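6/25/20

The ferry to Gedine used to run 40 times a week in summer, and if you grew up in Gonby, as I did, you set your kitchen clock by its horn. For most of this spring there was no horn at all. The clock in my kitchen has been four minutes slow since Easter and I haven't had the heart to fix it.

When the crossing closed, people on the island side had a choice to make in one afternoon, and plenty of them made it badly (I would have too, I'm sure of it). One couple packed for a weekend and stayed 9 weeks. They lived in the rooms over the Gallegos bakery, with one good sweater between them, and learned to make the almond rolls, which they now miss terribly! 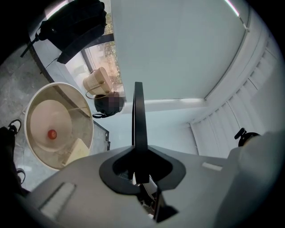 Groceries came over on the Pomix, an old fishing boat that had never carried anything more delicate than crab. You left your list in a jar at the landing by 8 in the morning, and if the water was calm you had your eggs before supper. If the water wasn't calm you had soup again, and you got to know your neighbors' soup as well as your own.

Only around 335 people live on Gedine through the winter, so everybody was used to quiet, but this was a different kind. Folks took to standing on their porches in the evening and talking across the road, long, rambling talks about tomatoes and old dogs and whether the school roof would last until November. Some of those talks are still going on, even with the ferry back to two trips a day.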